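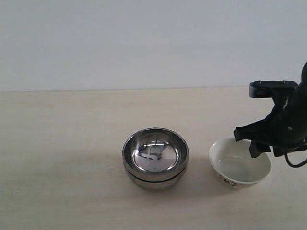
Riaan Buthelezi wrote to me last month wanting to know why his steel bowls kept jamming together while his ceramic ones never did, and whether he should give up and buy a set with lids. Please don't, Riaan! Stuck bowls are one of the easiest kitchen headaches to fix, and you can do it with stuff you already own.

I'll start with the stuck pair, and then get to how I stack everything so it stays unstuck.

Getting two steel bowls apart

First, don't yank. I did that with my old Janssen set and sent the bottom bowl across the kitchen floor (it still has the dent). Set the stack on a table where you've got some elbow room.

1. Fill the top bowl with cold water and a handful of ice. Give it five minutes.
2. Run a couple of inches of hot tap water into the sink and stand the bottom bowl in it. Hot, but you should be able to keep a hand in there.
3. Wait a minute or two. The bottom one grows a tiny bit, the top one shrinks a tiny bit, and that's all you need.
4. Hold the lower bowl still and twist the upper one by its rim. Twist first, then lift.

Still stuck? Dry everything off, put one drop of dish soap in the seam, and let it creep down while you go do something else. I once left a pair overnight and they came apart at breakfast with one finger.

Please keep this to metal on metal. Hot and cold water on a ceramic bowl at the same time is a good way to end up with two halves of a bowl.

Drying them so they don't stick again

Most jams start with bowls that went away damp. I know, I know, I was putting them away damp for years. A little water between two smooth sides makes a seal, and then you push down to make the stack fit the shelf and you've had it. So now I towel mine and stand them apart on the table while I finish the rest of the dishes. 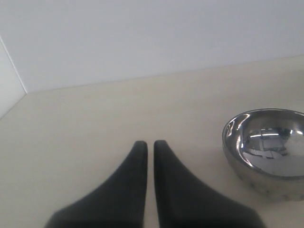 By the time the pans are done, the bowls are good to go. If you have hard water like we do, wipe the insides too, or you'll get those chalky spots that come up so nicely on shiny steel.

Putting them away

Steel goes in one stack, ceramic in another. I used to mix them to save room, and I got gray scuffs all over the white glaze. (Baking soda paste and a soft cloth took most of that off, by the way.)

Between steel bowls I put a square of paper towel folded in four, with a corner sticking out over the rim so there's something to pull. Felt pads are prettier, and I do have some, but they hold on to crumbs. Ceramic gets a whole paper towel between each one, and I don't go higher than three.

Try it tonight and write me if yours are still stuck — I have one more trick with a wooden spoon, but it's noisy.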